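Staff Forum > Facilities and Shared Spaces > Presentation corner: clothes rail and letter backdrop
Status: open
9 replies

rail_desk_north
Posted Saturday, February 24, 2018

Colleagues are invited to comment on the presentation corner before the spring display opens in April. The corner consists of the black cloth backdrop with the foam letters, the free-standing rail in front of it, and the white plastic hangers. Three matters have been raised with this desk: whether the rail should stand so close to the lettering, whether the plastic hangers should be replaced, and who is responsible for pressing the cloth.

The budget for the whole exercise is 600, to include delivery. Proposals above that figure will have to wait for the next round.

stockroom_b
Replying to rail_desk_north

Thank you for opening the matter to discussion. My department's view is that the rail is too near the cloth. Once garments are hung, the lower row of letters is obscured, and visitors read only the upper word, if that. I would request that the rail be moved forward by 100 cm and the position marked on the floor with tape.

hemline_office
Replying to stockroom_b

I must respectfully disagree. The enclosure is small, and bringing the rail forward by that distance would leave insufficient space for a member of staff to stand and dress a hanger. The letters are decoration. The garments are the purpose of the corner, and I see no harm in a shirt covering part of an M.

stockroom_b
Replying to hemline_office

The letters were cut and fixed by the Stindari evening group at some effort, and it was agreed at the time that they should be legible. 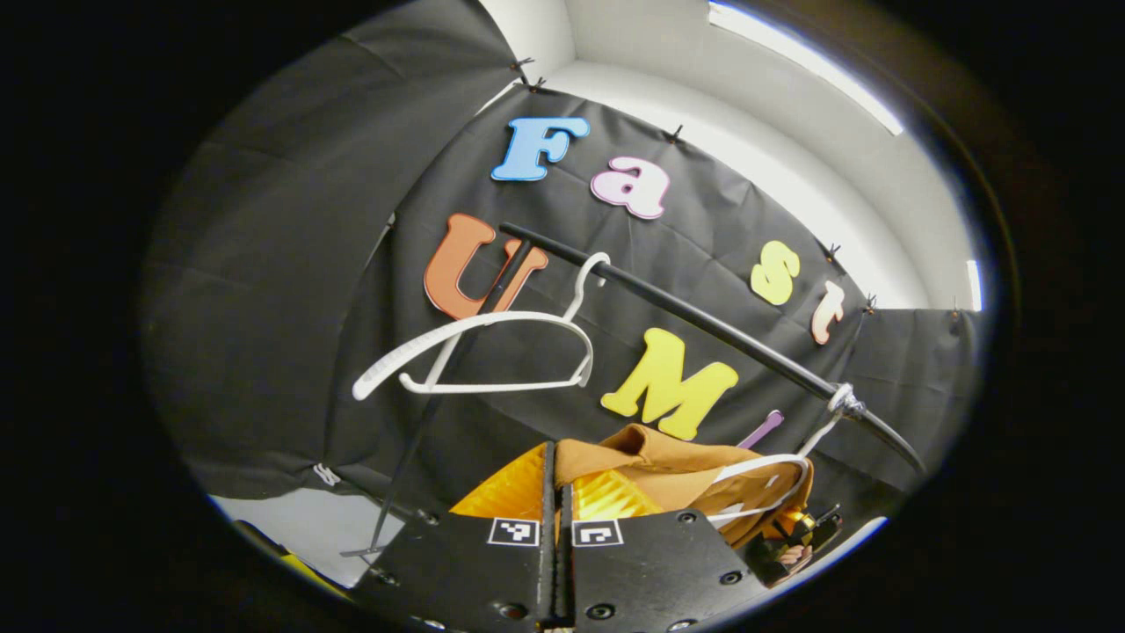 Black cloth, coloured letters and white hangers on the rail.

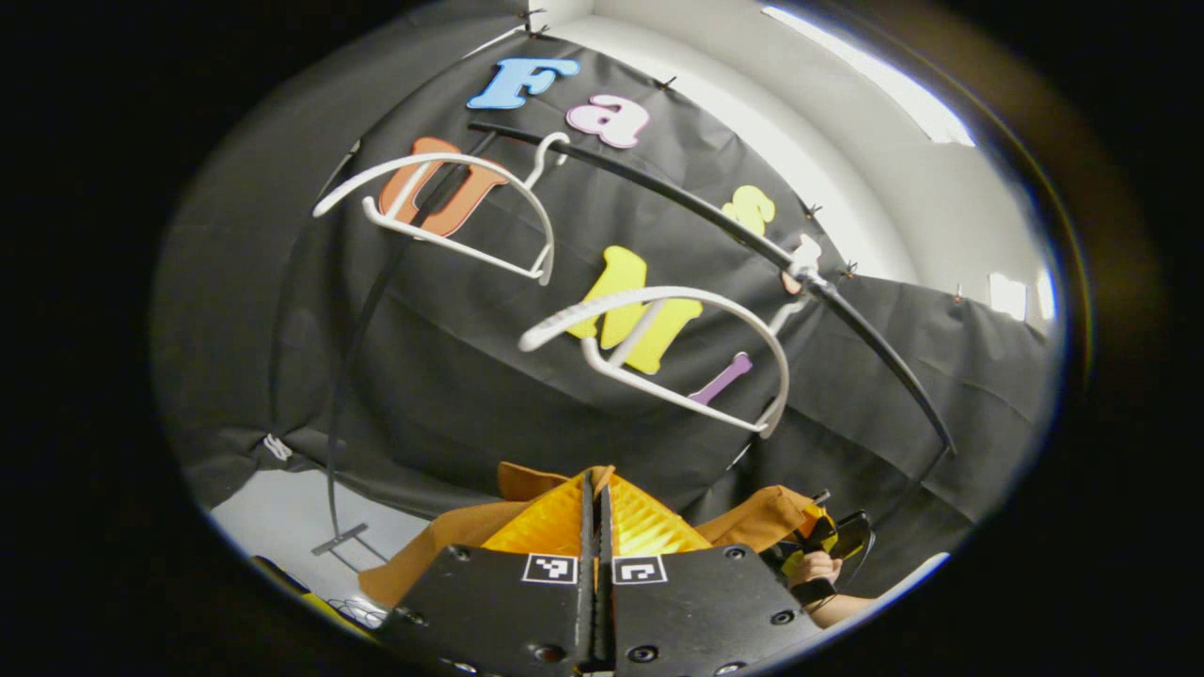 If the rail cannot come forward, then the letters should go up. There is cloth to spare, and the work could be done in an afternoon by two people with a step stool. I would ask only that the present spacing be noted on paper first, so that the phrase goes back in its proper order.

Quarterly_Returns
Replying to stockroom_b

Raising the letters appears to me the more sensible course. May I ask how they are fixed? If pins have been used there is no difficulty. If it is adhesive, the cloth may mark, and black cloth shows everything.

stockroom_b
Replying to Quarterly_Returns

I do not have that information and will enquire of the evening group.

lower_ground_admin

On the subject of hangers, I have obtained a price from Zosance for a box of 100 in white plastic and the same quantity in beech. The plastic falls comfortably within the budget. The beech does not, once delivery has been added. Arkel supply a flocked hanger in boxes of 100 which I am told holds a collar well, but I have not handled one.

hemline_office
Replying to lower_ground_admin

We used the flocked type at my previous place of work. They grip the cloth so firmly that a knitted garment is pulled out of shape each time it is removed. For shirts they are perfectly satisfactory. For a display that is changed every 7 days I would keep to smooth plastic – it is quick, it wipes clean, and the garments come off without a struggle.

I would add that the hangers should all face the same way on the rail. This costs nothing and has been requested before.

Quarterly_Returns

May I return to the cloth. Folds and creases are apparent across it and they detract from the display more than the position of the rail does. The Takagi steamer is kept in the cupboard beside the lift and may be signed out by any department. Please do not apply an iron to the cloth while the foam letters are attached.

rail_desk_north

I am grateful for the contributions received. The desk proposes that the rail should remain where it is, that the letters be raised subject to an answer about the fixings, and that a box of the plain plastic hangers be ordered. The cloth will be steamed by whichever department has the corner that week.

stockroom_b
Replying to rail_desk_north

I accept the proposal concerning the letters. I should like my objection regarding the rail to be recorded, as I expect the same complaint will be made once longer garments are hung there in April.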